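Folding Children's Tops on a Small Round Table

Project report, Section 3 onward

3. Setting and materials

Our project looks at how the surface you fold on changes the way a long-sleeved top gets folded. Most folding instructions assume a bed or a long rectangular counter. Many people have neither one free, so we chose a round table of the kind found in a small kitchen or a break room.

The garments came from a bag of used children's clothes bought through Uvlow, a secondhand seller. We kept the long-sleeved ones and left out anything with a zipper or a hood. The work was done in a large shared room at the Drillmont building in March, mostly in the late afternoon.

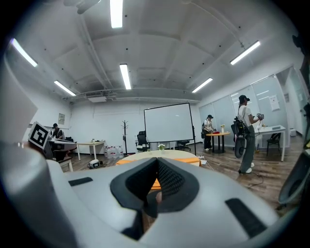
Light turned out to matter more than we had planned for. Creases in a plain fabric are hard to judge when your own body throws a shadow over them, and at home most of us fold under a single lamp. With the ceiling tubes spread across the room, we could move to any side of the table and still see the fold lines. We did not try the same folds under one lamp, so we cannot say how much slower that would be.

Table space was the second concern. A vase or a plant pot takes up more of a round top than it would on a long counter, where it can be pushed into a corner. We decided to leave plants on the table if they were there already and treat the remaining surface as the working area. This seemed closer to how people use a table at home.

4. Folding methods

We compared two methods. The first, which we call sleeves-in, starts with the top face up. Each sleeve is brought across the chest, the sides are turned in, and the hem is brought up to the collar. The second, which we call side-over, starts by bringing one whole side of the garment across the other so that the sleeves lie together. The sleeves are then folded back and the body is folded in half.

Both methods need the garment flat before the first fold. This was the step where the round table caused the most trouble. 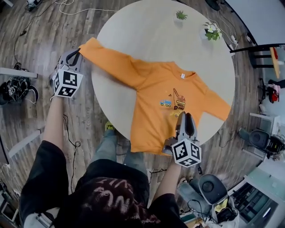
A sleeve that reaches past the rim hangs down and pulls the shoulder with it, and the body has to be straightened again. Turning the garment at an angle helped with the smaller sizes. For larger ones we folded the first sleeve before spreading the second, which is a small change to the sleeves-in method but made it easier to finish.

Printed fronts were another issue. A thick print does not bend as readily as the cloth around it, so a fold line placed across it tends to spring open. We moved the line below the print where we could. That gave a longer, narrower bundle that did not match the others in the stack.

5. Observations

Side-over was easier to remember, and everyone in the group could do it without looking at the notes. Its weak point is the sleeve end, which can slip out of the bundle when it is picked up. 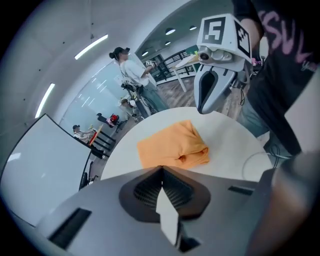
Tucking the loose part under the body fixed most of this, although it left a bulge on one side. Sleeves-in gave a flatter result but needed more smoothing between steps, and sweatshirt fabric did not stay smooth for long.

For a drawer where clothes stand on edge, we would use sleeves-in. For an open shelf, side-over is good enough. We would like to repeat the work with adult sizes, where the sleeves will overhang the table on both sides, and with a folding board for comparison.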